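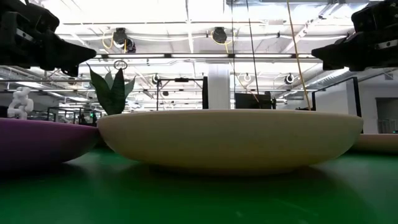 What order should the bowls go back in after the table has been wiped?

Widest first, in the middle of the row. The smaller ones are set to either side afterward, and the spacing is adjusted last.

# Bowls on the green table

Gallery page for the tableware notes, kept by Daryna Stetsiuk. Last revised 14 May 2023.

The row consists of three shallow bowls: purple on the left, cream in the center, beige on the right. The cream bowl is the largest. Seen from table height, its rim reads as an almost straight line with a slight arch, and the sides curve in to a narrower base. The color moves from pale gray-beige near the top to a warmer yellow near the underside. The purple bowl has a lighter violet rim over a much darker body.

## Notes on the row

**Viewing height.** A low angle is good for comparing rims and profiles. It hides the interiors, so glaze wear and utensil marks have to be checked separately from above.

**Spacing.** Bowls of this shape are widest at the rim. Two bases can stand well apart while the rims touch. Set the gap at the rim, and leave enough room for a thumb when the bowls are in daily use.

**Tabletop.** The green surface is glossy and shows pale reflections on both sides of the central base. There are a few faint scuffs toward the right. Wipe with a damp cloth, then a dry one, in straight passes. Abrasive pads will dull the gloss in patches.

**Background.** A dark green plant with broad, pointed leaves stands behind the point where the purple and cream bowls meet. A white piece made of thick intertwined tubes is at the far left.

## Storage

The shelf plan has two positions, labeled Gorell and Stanus after the cabinets. Gorell is 364 mm deep inside and takes the wide bowls. Stanus is shallower and takes everything else.

- Leave 30 mm between the highest rim and the shelf above.
- Nest by size, widest at the bottom, with a felt disk between each pair.
- Felt disks are cut at 100 mm. Replace any disk that has picked up grit.
- Lift the whole stack from the lowest bowl. Do not pull one out from the middle.

The shelf measurements were taken in March, before the liner was added. The liner takes up a little height and the plan has not been redrawn. Cabinet keys are on the hook inside the Stanus door.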